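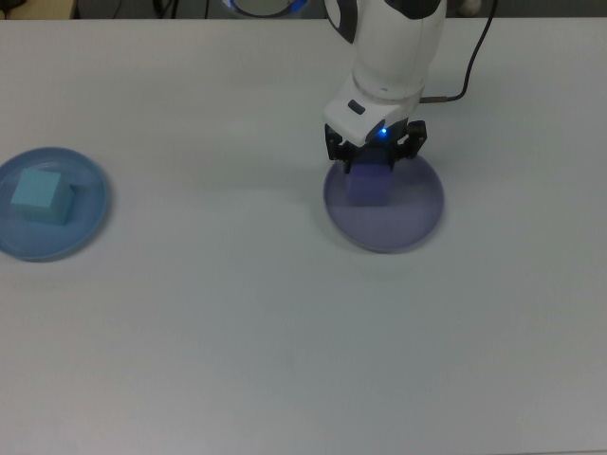

Colour matching sets: one plate per cube, or a shared tray?
Ferkley Early Learning Forum > Resources and Rooms

Posted by T_Hailu, 9.40 am

Colleagues,

I am preparing the July resource list for the Urkham nursery group and should be grateful for views on the colour matching set. Our current arrangement is a blue plate with a blue cube and a purple plate with a purple cube, used on a plain white table. The child is asked to put each cube on the plate of the same colour.

Two points are to be settled before the list is signed off. The first is whether blue and purple are too close to one another for the younger children. The second is whether we should continue with separate plates or move to a divided tray, as our Vustton site has done.

Tsion Hailu
Resources Lead

Posted by northgate_rooms, 10.15 am

We moved to divided trays last year and would recommend them. They stack, they do not slide, and there is one item to wash instead of several. With separate plates, staff were spending time at the end of each session looking for the odd one out.

On colour, I would replace the purple with yellow. A pale blue and a lavender are a poor pair for a first matching exercise, particularly on a dull afternoon when the room lights are not on.

Posted by A_Navarrete, 11.05 am

I must disagree with the previous reply on both points.

A tray shows the child where everything goes before the work has begun. Separate plates can be moved further apart or closer together, and that spacing is a useful way of making the task easier or harder. We begin with the plates side by side and widen the gap over the following weeks.
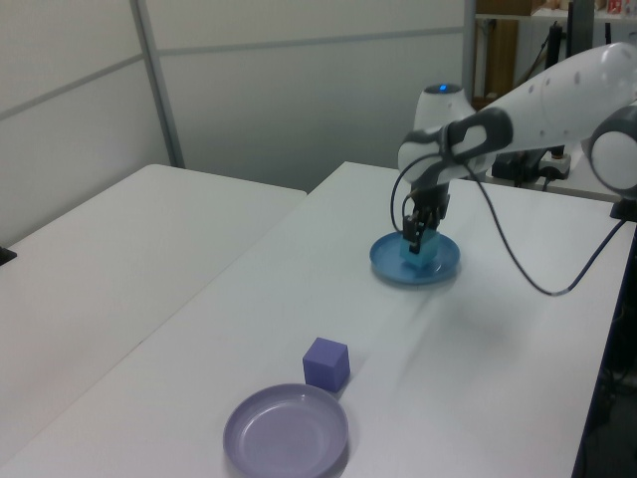
We also ask staff to work with one colour at a time. The blue cube is placed first, and the purple cube stays on the table beside its own plate until the blue is finished. Children who are offered both cubes together tend to pick up one in each hand and put them down wherever there is room.

As to the colours, a close pair has its place. It should come second, after a pair with a strong contrast, and I would not remove it from the list.

Agustina Navarrete
Room Supervisor

Posted by northgate_rooms, 11.30 am

The point about spacing is accepted. I maintain my position on washing up. Our rooms share one sink and we have 3 staff at the end of the day.

Posted by T_Hailu, 1.20 pm

Thank you both. For information, the Ghorbani catalogue lists the plates singly and the trays in boxes of 6. Our budget line for table-top materials is 290 pounds for the whole group, so a change to trays would have to be made in stages.

May I ask what surface others are using? One setting has asked for a patterned cloth to be allowed.

Posted by millbrook_sen, 2.10 pm

Please do not approve the cloth. A plain, pale table with a matt finish is far better for any colour work, and essential for children with low vision. Pattern hides the rim of a plate, and a clear plate will take on whatever colour is underneath it.

I would add that the cube need not be centred or squared up. We have had staff straightening the cubes after the child has put them down, which children read as a correction.
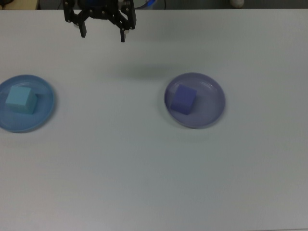
If the cube is on the plate of its own colour, the task is complete, whichever way it is facing. I would ask that this be written into the guidance, as new staff are inclined to tidy.

On the choice of pair, I agree with A_Navarrete – keep the blue and purple, but check them in the room where they will be used. Two shades that look quite different in a catalogue may be hard to tell apart under a warm bulb.

Posted by hollins_lane, 2.45 pm

We keep both. The trays go out for free choice in the morning and the plates are reserved for adult-led work with groups of up to five. I see no reason why the list should exclude either.

Posted by northgate_rooms, 3.05 pm

That would be acceptable to us, provided that the trays are not described as second best.

Posted by T_Hailu, 4.30 pm

Noted. The draft will read as follows: separate plates for adult-led matching, divided trays permitted for free choice, plain pale table in all cases, strong contrast pair first and blue and purple second. Cubes are not to be straightened by staff.

The request for a patterned cloth will be declined. Further comments on the wording may be added to this thread until the end of the month.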